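4.2 Drinks and small items on shared tables

The second part of our study concerns the things that people leave on a shared table between two uses of it. In the first part (Section 3) we looked at storage furniture, where every object has at least a shelf or a drawer as its expected place. A table is different in this respect. It has no fixed order, and the people who use it decide each time again what may stay and what must be moved.

We visited three workplaces, which we call Brolwood, Grimholm and Skokstead, and made records of their common tables during 31 days. In total we obtained 228 table records. Each record consists of a photograph and a short form, in which the observer wrote the kind of every object, its position on the table and whether it was standing or lying. The form was developed from the one used by Leite in her earlier study of kitchens, with two changes. First, we separated drink containers from food containers. Second, we added the class "cylindrical item, lying", as such items were frequent in our material and did not fit well in the other classes.

For the position we divided each table into a central area and a border area. The border area was defined as a strip of 30 cm along every edge. When an object was standing on the line between the two areas, it was counted to the area where the larger part of its base was found. Two observers coded all records independently, and they disagreed in 12 cases. These cases were discussed with Elaine Leite, and a common decision was made for each of them.

Drink containers were found mostly in the border area, and this was true at all three places. In the interviews, the users explained that a bottle in the middle of the table disturbs the work, but a bottle taken away to the kitchen is easily forgotten. The back edge was therefore a kind of compromise for them. Smaller items did not show such a clear pattern.

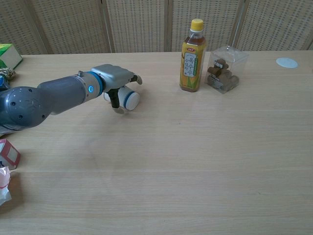

Figure 4. A bottle of corn silk tea and a lying cylindrical item on a wooden table.

The distinction between standing and lying objects was also useful for the description of how a table is read by the next person who comes to it. A standing bottle was usually understood as belonging to someone, and our participants hesitated to move it. In Figure 4 the bottle of corn silk tea stands near the back edge with its yellow cap on, while the white item with a blue ring at its end lies on its side. According to our form the first is a drink container and the second a lying cylindrical item. Participants at Grimholm told us that they would first pick up a lying item and leave a bottle for later, even when both were within easy reach. At Skokstead the answers were more mixed, and we return to this difference in Section 5.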